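Do Plastic Baskets Fix Anything? A Small Gallery From the Hitley Storage Page

I have been told for years that the answer to a messy house is a matching set of slotted baskets. I have my doubts, so this page is one picture and a lot of notes.

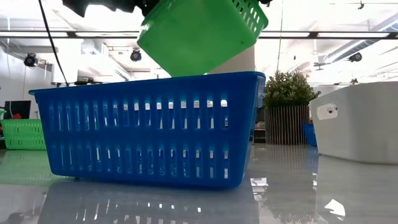 Blue for the big one, green for two of the others. The green one over the blue is tilted, solid bottom down, with slots along its upper sides.

A reader from Hepburn wrote in to say I'm being unfair, that color coding is the only thing that ever got her kids to put anything back, and that I should try it for a full month before I complain. Fine. I tried it from the start of June to the end. By the second week the blue basket held socks, batteries, a jump rope and mail. The green one held whatever didn't fit in the blue one. I'm glad it works in Hepburn.

Notes on the slots
Every seller says slots let the contents breathe. Breathe for what? My extension cords don't need air. What slots do in my house is let pens out. They also let dust in, and you can't wipe a slot, you have to go at it with an old toothbrush. For towels, okay, I'll give them towels.

Notes on the flared rim
A flared rim gives you something to grab, and I like that part. But it takes up shelf space you thought you had. Measure at the top. I measured at the bottom, bought 2, and one of them now lives on the floor.

Notes on the label spot
The blue basket has a small recess near the top corner of its short end, just right for a label. I have never seen one of these filled in by anybody I know. Mine has been blank since I bought it. If you write "misc" on it you have given up and should save the ink.

Notes on stacking
The Dovetti leaflet says their baskets nest when empty and stack when full. Nesting, sure. Stacking a smaller basket on a bigger one means the smaller one drops in and sits on your stuff, and then you have to lift it out every time you want anything underneath. I keep hearing this called a system.

Notes on price
I paid 28 dollars for my set. A cardboard box was free and held the same junk, though I admit it looked worse and went soft in the garage.

Next gallery is drawer dividers. I have my doubts about those too.

Page updated Tue 12 February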